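Overnight rooms for guests at the Gristine house?

Nayara Toledo
Posted Wed 5 August

Hello everyone. My cousin will marry in November and we are thinking of the Gristine house for the ceremony and the dinner. We expect 80 guests. The hall is fine for us, but I could not find clear information about sleeping there. Is it possible to rent the upstairs rooms together with the hall, and must we use their caterer? My aunt and uncle don't drive at night, so this matters to us.

Weidong Long

We rented it for my parents' anniversary. There are 3 bedrooms upstairs and you ask for them separately, they are not in the hall contract. The hall allows 114 people seated, so with 80 you will have space for dancing. Music must stop at 11 in the evening – they are strict with this.

The rooms are simple, like in a family home. You can bring your own bedding if you tell the office before, and then the price is a little lower. 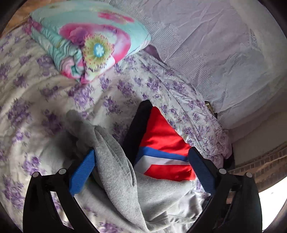 Flowered sheet and folded comforter

For the food, you can choose between Eyvindsson and Votuleck. We took Eyvindsson and were satisfied, only the coffee came late. An outside caterer is possible but you pay a kitchen fee, please ask how much it is now.

Wanting Lu

not sure about the rooms, we only had the garden. parking is small!!

Theerawat Saithong

If the bedrooms are already taken, look at the Girnent guest house. It is on the same street and your aunt and uncle can walk. Write to them early, they answer slowly – I waited more than a week for my reply.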